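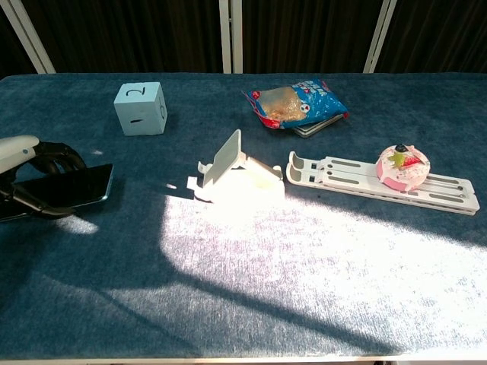
Fall walk-through for the Rollasden house, with my comments

I do this list every November before we hand the keys over to the winter renters, and people on the street keep asking me for a copy, so okay, I finally typed it up! It's the Noltmont township home checklist at heart, with my own rambling after each item. My notes are from this year's round. Steal whatever helps.

SMOKE AND CO ALARMS
Test button, every unit: OK, all of them nice and loud (sorry, dog).
Date on the back: upstairs hall unit is past its date. Replaced.
I used to just push the button and call it good. The button mostly tells you the horn works, so please take the thing down and read the back. You'll need a stepladder and a little patience with the twist mount – mine always sticks.

FURNACE
Filter: changed.
Area around it clear: NOT OK when I got there, fine now.
Somebody (me) had stacked paint cans and a box of Christmas wreaths right up against the cabinet. They're in the shed now. The filter was gray and fuzzy and I'm a little ashamed of it. I wrote the size on the furnace door in marker so I can quit carrying the old one to the store.

DRYER VENT
Lint trap: OK.
Hose behind dryer: cleaned, one clamp replaced.
Outside flap opens and closes: OK.
I got enough lint out of that hose to stuff a pillow. The clamp had worked itself loose and the hose was hanging on by pure habit. If your clothes have started needing two cycles, go look back there tonight.

ELECTRICAL
GFCI outlets, test and reset: kitchen OK, bath OK, garage FAILED.
Extension cords in permanent use: one, removed.
Space heater: Kudo, plugged straight into the wall, cord in good shape.
The garage outlet wouldn't trip at all when I pushed the button. I taped over it and the electrician is coming. The cord was running under the rug to the floor lamp, and yes, I know, I've yelled at my own kids about that one. The lamp moved to the other wall and the room looks better for it.

WATER HEATER
Leaks or rust at the base: none.
Relief valve pipe aimed at floor: OK.
Temperature at tap: 120 is what I shoot for and it read close enough for me.

STAIRS AND RAILS
Basement handrail: loose at the bottom bracket, fixed with longer screws.
Porch steps: second one from the top is getting soft. Marked for repair before the ice comes.
I grabbed that basement rail and leaned on it like somebody falling, which is the only test I trust. It wiggled. I've used those stairs every day for years and never noticed!

FIREPLACE
Chimney swept: yes, 200 dollars, and worth it.
Screen and ash bucket: OK, bucket has its lid.
Firewood from Unwood is stacked by the shed now, well off the siding. It used to be right on the porch and we had mice, so that's two problems gone.

EXTINGUISHERS
Kitchen: needle in the green, pin in place.
Garage: needle in the red. New one cost me 70 dollars.
Hang it by the door you'd leave through. Ours was way in the back corner behind the bikes.

STILL OPEN
Garage outlet
Porch step
Spare key for the back door (I had it in my hand last week and now it's gone)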